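When I rang Afroza Amarasinghe's doorbell she had a toddler on one hip and a phone under her chin, and she waved me straight through to the kitchen. She's run Grarberg, her little alterations and knitwear repair business, out of the back room for six years now, and I'd been wanting to talk to her ever since she saved my favorite cardigan (moths, don't ask).

"People think I sew all day," she said, pouring tea. "I'd love that! Mostly I answer messages and tell people to stop using hot water."

She started out at Prelulier, a bridal shop, taking in waists and letting them out again. She liked the brides fine. The mothers, less so. Then one December a neighbor brought over a sweater with the elbow gone, and she stayed up half the night with it – "the happiest I'd been in months," she told me.

Last year she mended 844 pieces, and she has every one written down in a stack of notebooks. I asked which she remembered best and she went straight to a fisherman's sweater that took her 10 evenings. 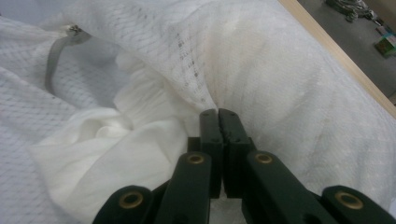 On washing

I had to ask, for my own sake. "Put it in a mesh bag, cold water, gentle cycle, and dry it flat," she said. "And please don't hang it! You'll get shoulders like a coat hanger."

She's teaching a darning class on 19th August, and I've already signed up. I'm bringing socks, so many socks.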